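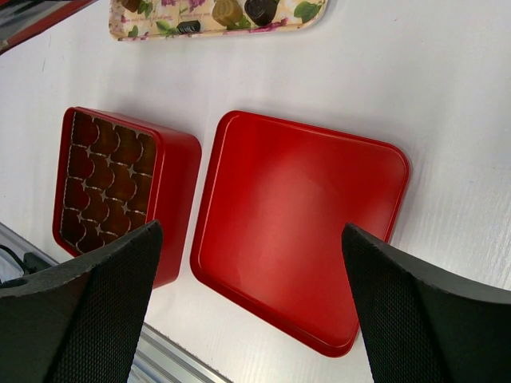 July 24, 2026

Lid day, finally. I've been putting off the re-grasp test for ages (mostly because I wanted the wrist camera calibration settled first) and I'm glad I waited, as the view from up there is so much nicer to work with now! The question is whether the policy can be taught to recover from a fumbled lid if we feed it short correction clips on top of the full demonstrations. With the lid lying upside down next to the base, as it is at the start of these runs, the arm has to pick it up by the rim, turn it over and bring it across, and there are so many places in that for it to go wrong.

Method, for when I've forgotten: we let the policy run until it does something daft, Wanda takes over on the leader arm, gets it back to a sensible pose, and hands it straight back. Only the takeover part gets saved as a correction. Then we fine-tune on corrections and full demos mixed half and half. The Seppälä scripts do the cutting, once you remember to set the handover flag, which I did not the first time. Grr.

Results. Old checkpoint, demos only: 2 lids on out of 14. New checkpoint with corrections mixed in: 12 out of 14. I was properly chuffed, and then I made myself go back and watch the two misses. In both the grip on the rim was fine and the turn was fine, but it came down skewed, caught one corner of the base and just kept pushing. I stopped it each time before the chocolates took a pasting.

Gloss is still a nuisance. Red lacquer under the overhead lights gives a big pale patch inside the lid, and I have a hunch the old checkpoint was steering by the patch and not by the rim. To check, I dimmed the lights for a few extra goes (not counted above) and the old one went wandering off in a different direction altogether. The new one hardly cared. That's a hunch plus a handful of runs, so please don't put it on a slide yet, Wanda!

Also tried the Tenetti planner for the turning part, as promised back in June. It's smooth, but it's slow, and it wants a better guess at the lid pose than we can give it. Parking that.

Things to sort:
Stop on contact force during the lowering. Prulska has a threshold setting somewhere, need to dig it out.
Corrections that begin with the lid already skewed on the base. We have hardly any, Wanda says she'll do a batch.
Rerun the old checkpoint with the lights dimmed and log it properly this time.
Ask Brullmont if the knurled pads come in something softer, I'm worried about the finish on the lid.

New checkpoint is in the shared folder under lid_mix. Leave the lights where I've set them, please, I want to carry on from the same setup tomorrow.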